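Para: lista dos associados
De: Secretaria da Associação Tristach
Assunto: Re: Renovação do acervo e novas regras de empréstimo

Prezados associados,

Em resposta à mensagem de Anum Warraich, reproduzida adiante, a Secretaria presta os esclarecimentos que seguem.

Anum Warraich escreveu:
> Prezada Secretaria,
> Soube pelo núcleo de Iteston que o prazo de empréstimo será
> reduzido a partir de novembro. Peço que confirmem se a medida
> alcança as partituras corais e se os conjuntos com mais de
> 49 cópias continuam a depender de autorização.
> Cordialmente,
> Anum Warraich
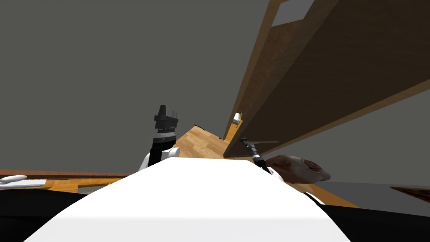 1. Prazos de empréstimo

A redução abrange apenas as partituras avulsas. O material coral permanece sujeito ao prazo atual, renovável uma única vez, desde que não haja reserva de outro núcleo. Os pedidos de renovação devem ser enviados até as 18h do último dia do empréstimo.
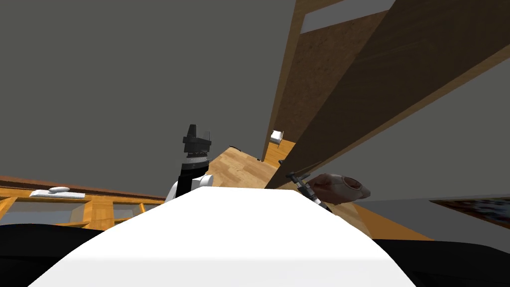
Quanto aos conjuntos com mais de 49 cópias, a autorização prévia continua obrigatória. O pedido deve indicar o regente responsável, o local dos ensaios e a data prevista de devolução – requisitos já constantes do regulamento em vigor.

No inventário deste ano foram conferidos 153 títulos, dos quais 72 aguardam restauro ou reposição de páginas. A relação completa pode ser solicitada à Secretaria.

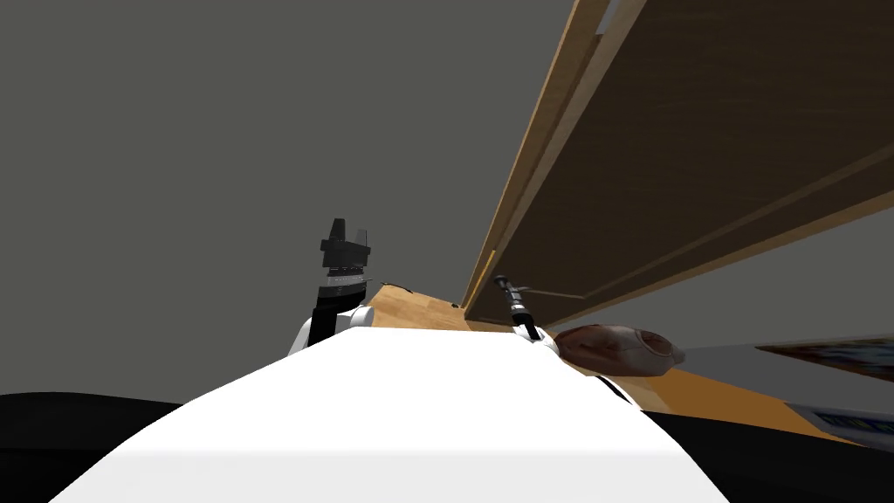
Enquanto durar esse trabalho, os títulos em restauro não poderão ser reservados. Os núcleos que já os tenham incluído em seus programas deverão consultar Amna Siddiqui, responsável pelo acervo, que indicará edições substitutas quando existirem. O núcleo de Flendon já procedeu dessa forma em relação ao programa de Natal.

Solicita-se ainda que as anotações sejam feitas exclusivamente a lápis e apagadas antes da devolução. Várias partes de contralto foram devolvidas com marcações a caneta, e o custo da reposição será cobrado do núcleo que as retirou.
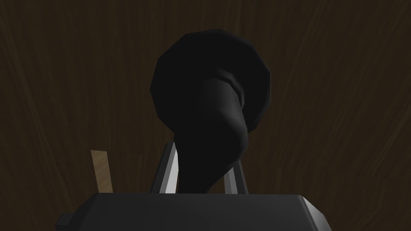
2. Devoluções pendentes

Os núcleos com material em atraso têm até o final de novembro para regularizar a situação. Após esse prazo, novos pedidos ficarão suspensos até a devolução integral. As caixas devem trazer o nome do núcleo e o número de cópias de cada título.

Atenciosamente,
Secretaria da Associação Tristach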